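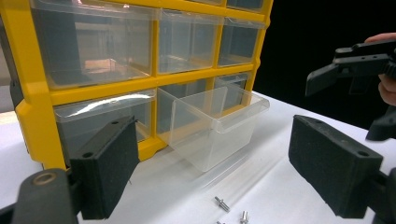

CASADO, March 29, 2018 - I've had the Fislow hand-held gripper kit from Braver on my bench for some weeks now, and I've grown awfully fond of it! Small screws and clear plastic drawers are a fussy test for any gripper, and the foam pads are what won me over (my older Rosto set had bare fingers, and I cursed it daily). The squeeze is light enough that my hand holds up through a good 40 minutes of sorting.

At $311 it isn't cheap, and the manual, all 11 pages of it, could say a lot more about replacing pads. I'd still buy it again, and I've already put in for a spare set of pads to arrive in August.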